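Forums Perception & Planning New posts Search Log in

Humanoid plans a route round a square of light -- costmap or segmentation problem?
Started by tansy_loop, 17 November 2025
Reading time: 7 minutes

tansy_loop

Hello all, long-time reader, occasional poster. I look after the navigation side of our humanoid, and I've got a perception problem that's driving me slowly up the wall.

The job is simple enough to say out loud: walk over to the sofa, find any cushion that's ended up on the floor, pick it up, put it back on the seat. The manipulation lot have their half in decent shape. My half is getting the robot to a sensible standing spot with the cushion in reach of both hands, and it keeps choosing a daft one off to the side.

We run a head camera into a segmentation model (floor, furniture, soft object, clutter, unknown), the labels get projected down on to a ground grid, and the planner picks footsteps on that grid. Depth is fused in afterwards, but only for anything over a height threshold. That last bit was my decision and I may be about to regret it in public.

What happens is that a bright patch on the carpet gets labelled clutter, the inflation layer puts a fat ring round it, and the direct line to the cushion is suddenly lethal cost. Planner swings out to the right, where there's loads of open floor, and finishes up with a stance I wouldn't choose with a gun to my head. Then the reach planner says no and we start again.
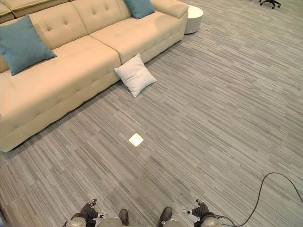 Head camera view from the start pose. White cushion by the sofa, bright patch between it and the feet.

I pulled 1505 stored views from the same room and ran them through offline. The patch comes out as clutter nearly every time it's in view. The cushion is fine, I'll say that for the model, it's rock solid on the cushion. It's also fine on the two teal ones on the sofa, even the one that's mostly out of view at the top.

What I've tried so far:

Lowered the clutter confidence weight. Patch goes away, and so does a phone charger I put down on purpose.
Shrunk the inflation radius. Better route, but the left foot now lands closer to real things than I like.
Time decay on the clutter layer. Does nothing for a patch you're staring at the whole way in.

Is this something people fix in the model, in the map or in the planner? I'd rather not relabel half the dataset if somebody's got a neater way.

gridlock_ned

Map. Always the map. You've got a height threshold throwing away the one sensor that could tell you the patch is flat, and then you're asking the colour image to do all the work. Feed the low depth in as evidence *against* clutter. If the model says clutter and depth says the ground is level to within the noise, knock the cost right down.

Ten minutes' work. Well, an afternoon.

pollock_fan

Not sure I'd be that breezy about it, Ned. Look at the floor. Striped, low pile, little light and dark dashes everywhere. Depending on the depth camera you can get some horrid noise off repeating texture like that, and a bright patch is the sort of spot where a stereo matcher can simply give up and hand you a hole. If the hole counts as "no evidence" you're back where you started, and if it counts as "flat" you've taught the thing to step on whatever it can't measure.

tansy, what's the depth source?

tansy_loop

Stereo, passive, and yes there are holes in that patch. Not the whole patch, more like a ragged bite out of the middle with decent returns round the edge. So a bit of both of you, annoyingly.

BezEjigu

Hi, Bezawit Ejigu here, I write the footstep planner we use on Clatley so I'm going to stick up for the planner. :)

Why does a flat thing need to be lethal at all? On a wheeled base I'd understand, you drive over everything between A and B. On legs you only touch the ground where your feet go! We keep two layers, one for "body can't pass through here" and one for "don't put a foot here". Anything low goes in the second one only. With your view I'd expect the planner to put a foot one side of the patch and step across, whatever the patch is -- sheet of paper, tile, bit of sun. You never have to decide.

We run about 8 footstep candidates per swing and that's plenty for stepping over a thing that size.

gridlock_ned

That's nice if your classifier can tell low clutter from tall clutter. If it could do that we wouldn't be here.

BezEjigu

It doesn't have to, depth does it. Tall things are the easy case, even for passive stereo. That table by the end of the sofa, the legs of that chair, you'll get returns off those all day (ok the table is glossy, you'll get returns off *most* of it). Height threshold stays exactly where tansy has it. Over the line, body layer. Under the line or missing, foot layer. I think it's a good threshold, it's just feeding the wrong thing.

marrowbone

Can I be the boring one and ask what the patch is? Reading the thread I've seen sun, paper and tile. If it's a bit of paper then the model's right and you're all trying to stop it being right.

tansy_loop

Fair cop, I should've said. It's light. Comes through the blind in the afternoon, and it had wandered off towards the sofa by the time I'd made a tea. I've since put a real sheet of paper down in the same place and the model gives the two almost the same score, so marrowbone's point stands. From that height I'm not certain I could tell them apart in the image myself.

marrowbone

Then I wouldn't touch the model. You'd be training it on a distinction that isn't in the pixels and it'll pick something stupid to hang it on, like the colour of that carpet.

dilska_dev

Disagree, sorry. It isn't in *one* image. It's in several if the robot is moving. We had this on Dilska with window light in a corridor, and what worked was a short history, 7 views spread over the approach, warped on to the ground plane and stacked. Shadows off the robot's own body cross the light and the light changes. Paper just gets a shadow on it like anything else.

Took a while to train and I won't pretend it's cheap, but false clutter dropped enough that we stopped arguing about inflation radius.

pollock_fan

Doesn't paper in sunlight also change when your shadow crosses it?

dilska_dev

Yes, but by a different amount to the carpet next to it. Paper in shade is still paler than carpet in shade. Light in shade is gone.

pollock_fan

OK, that's rather good. Only helps if you happen to get between the patch and the window though.

dilska_dev

Yep. In the corridor we nearly always did. In a lounge, depends where the windows are. I'd call it a bonus and not the main fix.

gridlock_ned

Side question, that black cable on the right. Is it in the map? Because if the detour goes out to the right, it goes straight towards it, and I'd be a lot more worried about a foot in a loop of cable than a foot on a sunbeam.

tansy_loop

Ha. Right. So. The cable gets labelled floor for most of its length. A thin black line on grey and charcoal stripes is pretty much the worst thing you could ask it to find. There's a bit at the top of the loop where it comes out as unknown, and unknown is cheap in my costmap.

So yes, I have a planner that's terrified of light and not bothered by cable. Typing that out wasn't much fun.

gridlock_ned

There's your actual bug report! I'd park the patch and do the cable first. Raise the cost of unknown in the foot layer (Bezawit's foot layer, fine, I'm coming round) and give the segmentation a thin-object class of its own. Thin stuff dies when you shrink the image before inference. What resolution are you feeding it?

tansy_loop

Half, for speed. I could run full res on a crop of the lower half, since that's where the footsteps are going anyway. The hands and the arm housings take up a chunk of the bottom edge, but those are masked out from the joint angles already.

BezEjigu

Check that mask! We had one that was too generous and it ate the ground right beside the feet. Cable near the right hand in your picture is exactly where I'd expect it to vanish. Project the mask with the real hand pose, pad it by a few pixels, no more.

marrowbone

Seconded. Ours was padded by somebody who'd left and no one had looked at it in ages. There was a blind strip by each foot.

bavus_tom

Different approach, and I expect to be shouted at. On Bavus we dropped the fixed label costs and learned the costmap from people steering the robot by hand. Around 1000 approaches... no hang on, I'd have to look it up, a lot of approaches. People walk it over light without thinking and swerve for cables. The network picks up on that and you skip the whole business of what's clutter and what isn't.

marrowbone

And when it steps on a cable, where do you look?

bavus_tom

Same place as you, the logs. You just get a heat map at the end of it and no label names.

gridlock_ned

I like having label names.

bavus_tom

I know you do, Ned.

pollock_fan

I'm with Ned for a lab, possibly with Tom for a product. If tansy wants to know *why* the route bends, a learned cost is a rotten place to start.

tansy_loop

Evening update. I did the two-layer split first as it was the least typing. Body layer takes anything over the threshold, foot layer takes low or missing depth, and unknown in the foot layer now costs the same as clutter. I've replayed the start pose from the picture offline, no walking yet, and the plan goes straight for the cushion with a step across the patch. The stance at the end is square on and the reach planner accepts it.

The cable is half fixed. Full res on the lower crop picks up the big loop nicely, then loses it again as it comes back down towards the bottom. And Bez, you were right about the mask, it was padded like a winter coat. I've trimmed it and got a little more cable back, but there's still a gap I can't explain.

Anybody got a thin-object dataset shot from standing height over patterned carpet? Everything I've found is from vacuum robots, so it's all ankle level and the cables look enormous.

dilska_dev

We've got some from September, corridor carpet, plain though. I'll ask if I can share it. You could paste synthetic curves over your own stored views in the meantime, vary the thickness and blur them a bit, it gets you further than you'd think.

BezEjigu

Yay for the step across! Before you walk it, check the swing foot height over the patch. Ours defaulted to a very lazy swing on ground marked flat, and if it does turn out to be a magazine one day you'll want the clearance.

tansy_loop

Will check that first thing. Cheers all, I'll post the walking logs once the cable gap is sorted.

Page 1 of 1 Reply Back to Perception & Planning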